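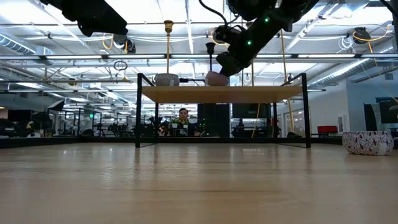
Our town council voted last night to keep the night bus to Ostrowski until June, and I am still a little surprised. I came to this town 7 years ago and I never went to a council meeting before, because I was afraid my English would be too slow for it. The room was full and warm. At home afterwards I could not sleep, so I sat down to write, and I tried to put my notes in order.

The petition had 3049 names. The council asked only for 2000, so they had to put it on the agenda. Hollis Yazzie, who represents our side of the river, spoke first and said the bus is used mostly by people from the night shift at Betell. One member wanted to wait for a new budget. The vote came very late, and many people had left already.

What I did not understand is who will pay after June. I asked a man beside me and he did not know also. If some reader knows it, please write me.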